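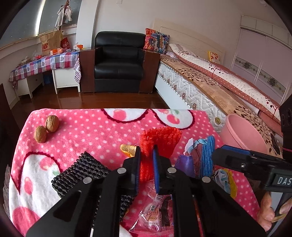 Why does the Wernow portal show a higher water reading than the meter itself?
The portal shows an estimate until a real reading comes in, and the estimate can run high for months if the radio unit on the meter stops sending.

That is the short version support gave me, and I only half believe it. Log of the ticket so far, for anyone else in Rosstead with the same bill.

Ticket status: reopened (second time)
Product: Wernow portal, Chege radio unit on a standard cold water meter
Problem: billed for 3,262 gallons in December, dial says otherwise

Entry 1
Read the dial by flashlight at 7 a.m. It was 400 gallons under the portal figure. Shut off every tap and watched the little leak wheel. No movement. Sent both numbers through the contact form.

Entry 2
Support replied that I "may have a running toilet." A running toilet would turn the meter too, so I don't see how it explains a gap between the meter and the portal. Did the food coloring test anyway so they couldn't ask me to. Bowl stayed clear.

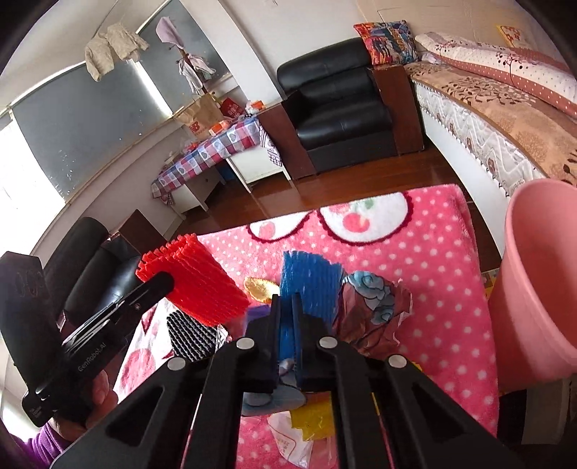

Entry 3
Asked whether the December figure was a real read or an estimate. Got a link to a help page. The help page says estimates are marked with an E. Mine has no E. Asked again.

Entry 4
Different agent. Says the E only shows on the printed bill, and that I should log out, clear my browser and log back in. I did. Same number, which I expected - a browser does not invent gallons. Ticket closed by them as "resolved." Reopened.

Entry 5
Agent ran a remote check on the Chege unit and got error 56. Told me this means "weak signal, usually harmless." Maybe. The lid on the meter box was replaced last fall, plastic to metal, and I mentioned it in my first message. First time anyone has responded to that part.

Entry 6
They credited me for 200 gallons. Why 200, when the gap is 400? The agent called it a "standard adjustment." Ticket closed. Reopened.

Entry 7
Field visit booked through Wotport, the contractor, sometime between 8 a.m. and 4 p.m. They will swap the lid and test the unit. I've asked for a manual read in writing while they are here, and for the other half of the credit.

Not marking this solved until the portal and the dial agree on two bills in a row. Will add the next reading when I have it.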